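The filing cabinet that ate Thursday

I'd gone over to Stamton to talk with Dilani Fakir about paper, which I know sounds like a dull way to spend a morning. She runs the office side of things at Draltlow, and she has opinions about folders. I was hooked before I'd taken my coat off!

"Start with the low cabinet," she told me. "Everybody puts things in the low cabinet and then forgets it has an inside."

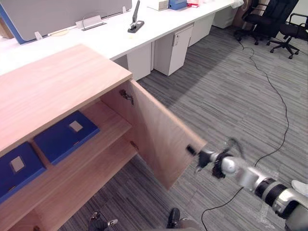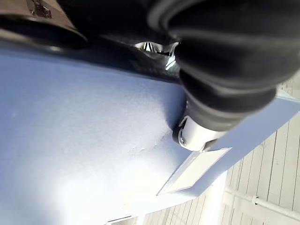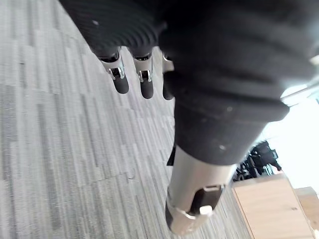
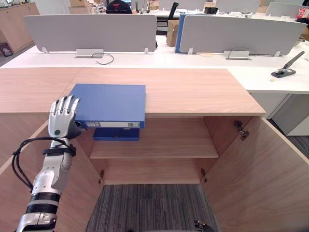 First and last pictures: the low cabinet at Draltlow, open, blue on the shelf.

Dilani came to the job in March, and what she inherited was 14 years of paper (delivery notes, leases, somebody's notes for a retirement speech). Her predecessor, Czesław Tokarz, had kept it all in his head. He still picks up when she calls.

"Czesław is lovely, and he could find you anything," she said. "But he filed by memory. There was a folder marked 'Mallet, other'. Mallet was a supplier. I still don't know what the other was."

So what did she do first? I was expecting software. She laughed at me.

"I bought labels. I sat down with tea and wrote out what we look for in a normal week, and it came to six things. That's what lives at knee height now. The rest went to the storeroom on Dutis Street."

I asked why the folders lie flat, as I'd always been told to stand them up. She has clearly had this argument before – probably more than 30 times, by the look on her face.

"If you've got a full wall of them, stand them up, sure. In a short cabinet with one shelf they lean, and then the rings pull and the pages tear at the holes. Flat, with the spine facing out so you can read the label. And you don't stack them high, or you'll only ever use the top one."

The top of the cabinet is for whatever is being worked on, and that's the rule she cares about most. A folder can come up there during the day and it goes back on the shelf before people leave. She gave it two weeks before anyone cracked, and by her account it was the director.

I called Czesław afterward to get his side. He was cheerful about the whole business.

"She asked me where the insurance papers were and I told her, second pile, under the calendar," he said. "She said there wasn't a second pile anymore. I had to go and sit down."

He does approve of the blue, for what it's worth. He'd always bought whatever color was on sale.

Dilani's next job is the desk drawers, and she's dreading them. "Cables," she said. "Cables and dead pens. Come back in a month and bring a bag."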